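Areti Koutsoukos specifies paper bags for Skingate, a packaging supplier with 17 stock formats. We spoke to her on 14/07/2023 about printed carriers with corded tops.

Most buyers, she says, ask about the print first. "I ask for the load. A bag rated for 600 grams is a different sheet from one rated for two kilos, and the artwork has to follow the sheet."

White stock with color on the lower section is a common request. "Heavy ink at the base crosses the bottom fold, so we test the crease. If the red cracks there, we change the varnish." 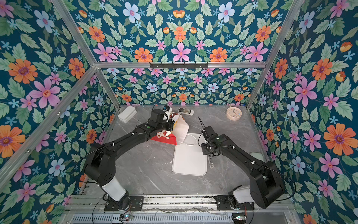

*Paper bag, white body with red-and-white printed lower section. White tray on the tabletop.*

Cord is the other variable. Koutsoukos prefers it to flat tape for small runs. "You can change the length without retooling. Tape means a new setup, and under 3,000 pieces the setup costs more than the paper."

Her colleague Hugo Barbier handles storage. He keeps bags flat, in closed cartons, away from outside walls. "Paper takes up moisture at the edges first," he says. "The mouth goes wavy and the customer sends it back."

The next Skingate price list is due in December.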